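### 3.2 Sponges, soap and the problem of the second bin

Kitchen supplies have been studied mostly by the people who sell them, and those people are cheerful. Our interest was in what happens to sponges and soap between the shopping bag and the sink. The Ernach household survey drew 1,000 replies, of which 870 were usable; the rest were largely remarks about spouses. Soap gave little trouble. Pump bottles stand up, line up and look tidy with no further effort from their owners. Sponges were another matter, and up to 80 respondents kept theirs "wherever."
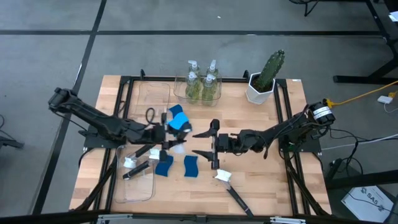 **Figure 4.** Two sponges in different blues held in a black gripper at a butcher-block tabletop, with four soap pump bottles in a clear container.

We therefore treated the sponge as the harder item and gave it more of the sorting time. Color helped. In the 30 homes that took part in the follow-up in May, people who owned sponges in two shades had a rule for which one touched the plates, and could recite it with some heat. Whether the rule was followed is taken up in Section 4. Clear bins were popular in the Lukura group, although several owners admitted that theirs had been bought first and given a purpose later.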